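Home | Build log | Checklists | Parts | Contact

Hand-held gripper pair: pre-session inspection checklist, with comments
Fri 14 June
Florian Rolland

Revision 7. Replaces the sheet pinned over the bench at Rurholm. Covers the two black hand-held grippers with blue pads, the recording unit and the place of use. The motorised version is not covered and has its own sheet.

Mark each line P (pass), F (fail) or N (not checked). An F in section 1 or 2 stops the session. An F elsewhere is noted and work may go on. Comments are from the last full inspection unless marked May.

1. LINKAGES AND PIVOTS

1.1 All pivot screws present and seated. P
Comment: both tools checked. One screw on the second tool took a small fraction of a turn.

1.2 No side play at the finger tips with the jaw half closed. P
Comment: hold the body in a vice with soft jaws, not in the hand. Play in the wrist reads as play in the linkage, and I failed a good tool in May that way.

1.3 Jaw opens fully under its own spring. P on the first tool, F then P on the second.
Comment: the second tool stopped short of full opening. The cause was a burr on the inner face of one outer arm, left over from printing. Removed with a flat needle file, jaw cycled 70 times, no further sticking. Dust brushed out before the arm went back on.

1.4 No cracks at the corners of the triangular openings in the outer arms. P
Comment: check with a torch held low. The first set of arms failed at the forward corner. The present set has a larger radius there.

1.5 Thread lock on pivot screws less than one season old. N
Comment: no record of when it was last applied. Assume old. Order a new bottle with the next Lefèvre parcel.

2. PADS

2.1 Pads bonded along the full length. P
Comment: try each edge with a fingernail. Do not use a blade.

2.2 Pads clean. F, then P after cleaning.
Comment: adhesive residue from parcel tape on both pads of the first tool. Warm water and a drop of washing-up liquid, then left to dry on a rack. Solvent lifts the bond and must not be used.

2.3 Pads meet evenly when closed. P
Comment: strip of thin paper between the pads, close, pull. It should drag the same at the tip and at the root. The second tool drags slightly more at the root and has done so since it was assembled. Accepted.

2.4 Spare pads in the kit. P
Comment: 2 spares. One is from the earlier batch and is a little stiffer. Keep it for bench tests.

3. PLACE OF USE

Sessions at Planau are done in ordinary living space, on whatever table is there. The workshop bench is too tidy to be of use for the packing task, and the arm trained on bench recordings did badly with anything soft or shiny. The items below are therefore about safety and repeatability. They are not a request to clear the room.

3.1 Work object stable on the table. P
Comment: push the carton at each side with one finger. If it slides, move it to bare wood. Table coverings creep under load.

3.2 Carton flaps open and clear of the path of both tools. F
Comment: the large right flap leans out under the second tool. Contact with the lower finger is likely on any low approach. Either fold the flap fully down or bring the second tool in higher. Folding is preferred. Tape is not to be used, see 2.2.

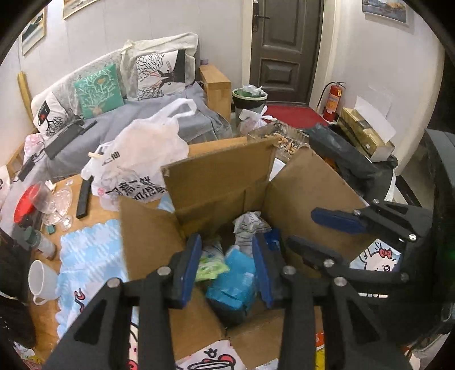
Item 3.2: both tools at the open carton, right flap leaning out under the second tool.

3.3 Packets in the carton sealed and undamaged. N
Comment: inspect by hand before the first grasp. A split packet puts crumbs or powder into the linkage, and the pivots then have to come apart.

3.4 Glass and crockery outside the reach of both tools. F
Comment: a mug and a green-lidded jar are on the left part of the table. The first tool can reach that side if the operator turns from the hips. Move both to another surface before recording. Hard plastic lids may stay.

3.5 Ash and smoking waste removed from the table. F
Comment: there is a clear container near the back corner of the carton, with dark ash and what look like cigarette butts in it. Empty it outdoors into a metal tin. Fine ash in the pivots is worse than crumbs.

3.6 Fire extinguisher in the room, with a clear path to it. P for presence, N for path.
Comment: red extinguisher with a black hose, near the door. Walk the path from the operator's place before starting. Read the gauge and the service date at the same time and write them on the back of this sheet.

3.7 Door opens without obstruction. N
Comment: open it fully once. The mat in front of it must lie flat.

3.8 Carrier bags and loose film away from the tools. F
Comment: the large translucent bag stands on the table behind the carton. Its handle is a loop and can catch a finger linkage. Tie the handles or put the bag on the floor, out of the walking path.

4. RECORDING UNIT AND CABLES

4.1 Battery above the lower mark. P
Comment: swapped before inspection. The old cell went back to Rurholm for a capacity test.

4.2 Lens clean, mount tight. P
Comment: a quarter-turn mount feels tight before it is home. Listen for the click.

4.3 Clock matched between both tools. P
Comment: Flomemero writes the offset to the first line of each file. Read it there. The value on the start page is rounded and has misled me more than once.

4.4 Storage free for a full session. P
Comment: last set closed at file 3647. Numbering carries on from there. Do not reset it, as the training script sorts by number and takes no notice of dates.

4.5 No cable crossing the edge of the table. N
Comment: check with the operator standing in place, both tools raised, then lowered.

5. OPERATOR

5.1 Sleeves above the wrist, no rings or bracelets. P

5.2 Grip strap adjusted to the operator. P
Comment: set it so that the jaw can be closed fully without the heel of the hand lifting.

5.3 Break agreed before start. P
Comment: the forearm tires well before it hurts. Closing force drops and the later grasps are then no use for training – stop when the packets begin to slip.

5.4 Both tools set down with jaws open at each break. P
Comment: left closed, the pads take a set along the contact line.

RESULT

Sections 1 and 2 passed after correction. Section 3 has four lines open: 3.2, 3.4, 3.5 and 3.8. All can be put right without moving the table or the carton. Lines marked N in sections 3 and 4 are to be done on the spot and initialled.

Open action, carried over from May: make a proper tray for the two tools, with cut-outs deep enough that the pads touch nothing. Cardboard is in use for now – it sheds fibres, which end up on the pads.

Checked: F. Rolland

Related items
Pad bonding: which glues held and which did not
Printing the outer arms, second attempt
Flomemero: reading the clock offset
Motorised gripper checklist, revision 2
Bench vice with soft jaws, drawing and parts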